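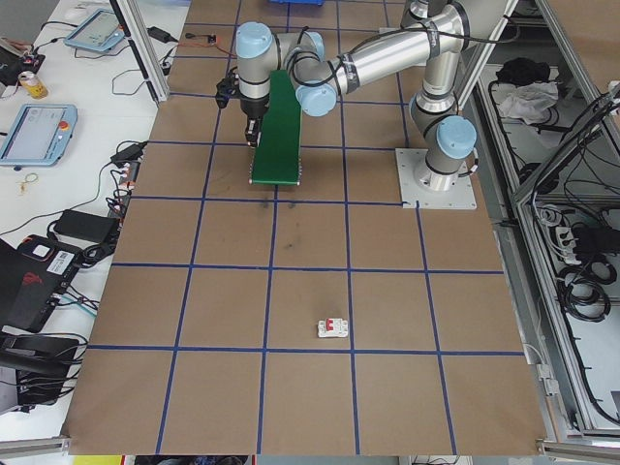 Restov Signs On as Main Partner of Kirnton Women's Handball Club

Three-year agreement covers the first team, the youth section and free entry for school groups

Payments company Restov will be the main partner of Kirnton Women's Handball Club for the next three seasons. The company's name will appear on the front of the home and away jerseys, on the court floor at Fetthorpe Hall and on the club's ticketing pages, starting with the first league match in September.

The agreement was signed at Fetthorpe Hall on Friday, before the squad's last training session of the preseason camp. Financial terms are not being released.

Kirnton finished last season in fourth place, its best result since moving up to the top division. The team lost only one home match after January and reached the semifinals of the cup, where it went out in extra time. Head coach Miroslava Prokopenko has kept most of that group together. Goalkeeper Fengying Cao has extended her contract and will captain the side again.

"We looked at several clubs and several sports," said Leif Hellström, head of partnerships at Restov. "Kirnton had a clear plan for how the money would be used, and a large part of it goes to the youth teams. That was what we wanted to support."

Part of the funding is set aside for the youth section, which now has 16 teams. It will pay for additional coaching hours, travel to away tournaments and a second physiotherapist, who will be shared between the under-18 squad and the first team. Registration fees for players under 12 will stay at last season's level for the length of the agreement.

Restov will also pay for 200 seats at every home league match, to be given to schools in Kirnton and nearby towns. Schools can request seats through the club office from the middle of August. Requests will be handled in the order they come in, and a school that has already attended once will go to the end of the list for its next visit.

"Away travel has been our biggest problem," said Prokopenko. "Last season we left at five in the morning for some matches and played the same afternoon. Now we can stay overnight before the longest trips. I expect that to show in the second half of the season."

The club's previous main partner, Pavliuk, stays on as a sleeve sponsor and will continue to supply equipment for training. Club director Daryna Dovhaniuk said talks with both companies ran side by side through the spring.

"Pavliuk was with us in the second division, and we wanted them to stay," said Dovhaniuk. "They agreed to a smaller role – and they did it quickly, so we could plan."

The new jerseys were designed by I-hsuan Yip, who also drew the club's current crest. The home version keeps the dark red body and white collar. Jerseys go on sale at the club shop in Fetthorpe Hall and online one week before the opening match. Season ticket holders can order early using the code printed on their renewal letter.

Season tickets are available now. Prices for adults and seniors have not changed from last season, and the family ticket covers two adults and up to three children.

Media requests, including interviews with players and coaching staff, should be sent to the Kirnton press office. Accreditation for the opening match closes at noon on the day before the game.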